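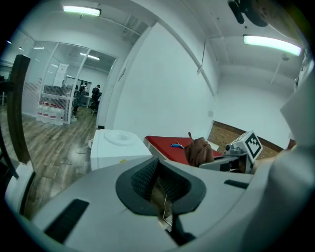 Trirmont, October

Notebook > Handheld demos > Flurnano

posted by the Plurnitz bench, mid-afternoon

Okay, back on the hand-held gripper, and my wrist already knows it! I walked it over by the water dispenser and the red table (the brick strip low on the wall makes a nice landmark), mostly to see how the tracking copes with white wall and those two long ceiling lights.

Did 17 takes of the reach-and-close, tossed 2 for going too fast. My fault, I always rush the last bit. Kazemi's sheet says pause before closing the fingers, so I've started counting under my breath, which helps a lot. Nearly 40 minutes all in, with one stop to re-route a cable.

Still to sort out: is the marker cube big enough to read from the doorway side? I'd like to try 3 distances tomorrow and keep the same grip for all of them. Shout if you need the gripper before lunch.

Recent entries
Remote control lag, second try
Finger pads: soft or softer?
Kazemi sheet, my notes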